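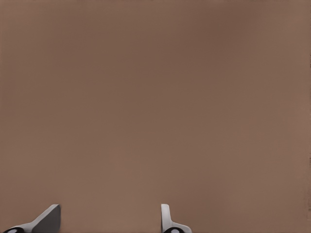
How long does one chapter of the serial take to write and post?

Two evenings for the draft, one for the edit, and half an hour to load it onto the blog.

The writer is in Grade 8 and has run Tanaden, a blog of serial fiction, from a shared family computer. It started on Itora, a free host, and moved to Castillo in April 2020. "Itora stopped saving drafts once a post went over a certain size," the writer said. "My longest chapter is 2843 words and I lost the end of it."

The move covered 60 posts. Text came across in one export file. Comments did not, and had to be copied by hand into a page at the back of the site. Links between chapters still pointed to the old address, so each was opened and changed. "I kept a list on paper and crossed them off. The centred titles went left and I left them that way."

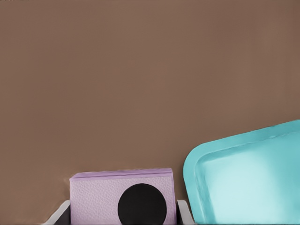
Lavender block with a black circle, brown behind.

Chapters are now written offline in Taster, a plain text editor, and pasted in with no formatting. Italics are added last. The writer saves a copy under a new file name after every edit and keeps the old ones.

The counter showed 1259 visits in May, most of them to the first chapter. "People read one and two, then it drops at three. Chapter three is too long. I'm splitting it at the ferry part."

Comments are held until a parent has read them. The next chapter is drafted and has no title yet.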